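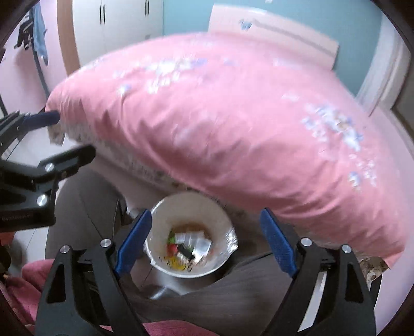
Granberg opens the Starkthorpe guest house to families of hospital patients

Reading time: 6 minutes

Lasden, 20 February 2022 – The housing association Granberg has opened a guest house on Starkthorpe Road in Lasden for people who have a family member in long treatment at the district hospital. The house has 36 beds in rooms for one, two or four persons. It is open all year, and guests can stay from one night up to 60 nights with the same booking.

The hospital in Lasden receives patients from a large area with many small villages, and the bus to the outer villages goes only in the morning and in the late afternoon. Until now, parents and partners who wanted to stay close have slept in a chair on the ward, or they have paid for a hotel near the railway station. Granberg has received letters about this problem for several years. In August the association decided to use its empty building on Starkthorpe Road for this purpose, and the work began in the same month.

"We did not want to build one more hotel," says Leif Björklund, head of housing at Granberg. "A hotel is made for people who are out all day and come back to sleep. Our guests have another kind of day. They come back at two in the afternoon because the patient must rest, or at eleven in the evening because the doctor was late. They need a kitchen which is open, a washing machine, and a door they can close."

From office building to bedrooms

The building was put up as an office for the old water company and has been used later as a music school. Many inner walls were moved, and the heating has been changed in the whole house. The wide staircase and the tall windows toward the river have been kept. An elevator now goes to all floors, and the doors on the ground floor are wide enough for a wheelchair.

The interior was planned by the design office Wada under the lead of Hinata Uchida. Before the first drawing was made, her team talked with families who had spent a long time at the hospital. They asked what these families had missed most. Many of the answers were about small matters: a lamp that can be turned off from the bed, a hook for a wet coat, curtains that make the room dark in the daytime, a table where one can eat without looking at other people.

"I expected that they would talk about space," says Hinata Uchida. "They talked about noise and about light. One father told us that he had been awake every night because of a refrigerator in the corridor. So we placed all refrigerators in the kitchens, and the kitchens are far from the bedrooms. It was the first decision in the project and we never changed it."

The office also chose the textiles. Every room has ordinary home bedding and not the white sheets that guests see on the wards all day. Flowers on a pink ground are used in a part of the rooms, and others have stripes or a plain color. All covers can be washed at a high temperature in the laundry room of the house, and guests may bring their own blanket or pillow from home if they like.
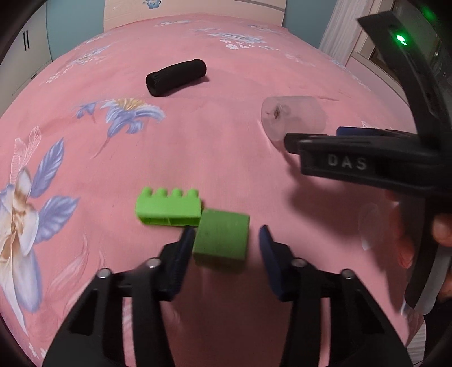
Prices and booking

The price is the same for every night of the week. Guests pay for the room and not for each person, and children under school age stay free of charge. Bed linen and towels are included, as well as the use of the kitchens, the laundry room and the small garden behind the house. Meals are not served, but there is a grocery store on the other side of the street and the hospital cafeteria is open to visitors for lunch.

A booking can be made by telephone or at the reception desk. It is not necessary to have a letter from a doctor. The guest only says which ward the family member is staying in, and this information is deleted when the stay is finished. If the treatment takes longer than planned, the booking can be made longer with one call. If the patient goes home early, the guest pays only for the nights that were used.

Three rooms on the ground floor are always kept free for families who come without warning, for example after an accident. These rooms cannot be booked ahead. The hospital's night desk has a key to the entrance and can let a family in at any hour.

Patients who no longer need a bed on the ward, but who must come back for treatment every day, can also stay in the house together with a relative. Granberg wants to point out that there is no medical staff in the building. Guests who need care during the night should speak with their ward before they book.

Daily life in the house

Each floor has its own kitchen with a long table and two smaller ones. Shelves are marked with the room number, and there is a common shelf with coffee, tea, flour and salt that everybody may use. On the top floor is a quiet room with books and a view over the river. A playroom for children is on the ground floor, next to the reception, so that the staff can hear if somebody needs help.

The reception is open from seven in the morning until nine in the evening. Outside these hours guests use a code at the front door, and a member of staff who lives in the building can be called. Cleaning is done once a week and between guests. Those who do not want to be disturbed can hang a sign on the door, and the clean linen will then be left outside.

Pets are not allowed in the bedrooms, with the exception of guide dogs. Smoking is possible only at the far end of the garden.

From the house to the main entrance of the hospital it is a walk of some 2 kilometers along the river. The path is lit and is cleared of snow in winter. The city bus stops in front of the guest house and again at the hospital's children's clinic. Parking is behind the building, where Granberg has also put a rack for bicycles. Guests can borrow a bicycle at the reception without a fee.

Costs of the project

Granberg has paid for the rebuilding with its own funds and with a loan that will be paid back over many years. The income from the rooms shall cover heating, cleaning and wages. The association does not plan to earn money with the guest house, and if there is a surplus it will be used to lower the price for long stays.

"We have calculated carefully, and we know that the first winter will be the difficult part," says Leif Björklund. "Some weeks the house will be full and other weeks it will be half empty. Illness does not follow a calendar. We have told our members this openly, and they have voted yes."

The contract for the building runs without an end date. After the first year Granberg will ask the guests for their opinion and decide if the attic, which is now used for storage, should also be rebuilt. Wada has already made a first sketch for it, with smaller rooms for people who come alone.

Visiting the house

Staff from the hospital and from the social services in the region are welcome to see the rooms. Visits take place in small groups and should be arranged with the reception in advance, so that the guests are not disturbed. Photography is allowed in empty rooms only.

About Granberg

Granberg is a housing association owned by its members. It rents out apartments in Lasden and in the villages nearby, and also runs homes for students and for elderly people.

Press contact

Leif Björklund, head of housing, Granberg. Questions about the interior are answered by Hinata Uchida at Wada.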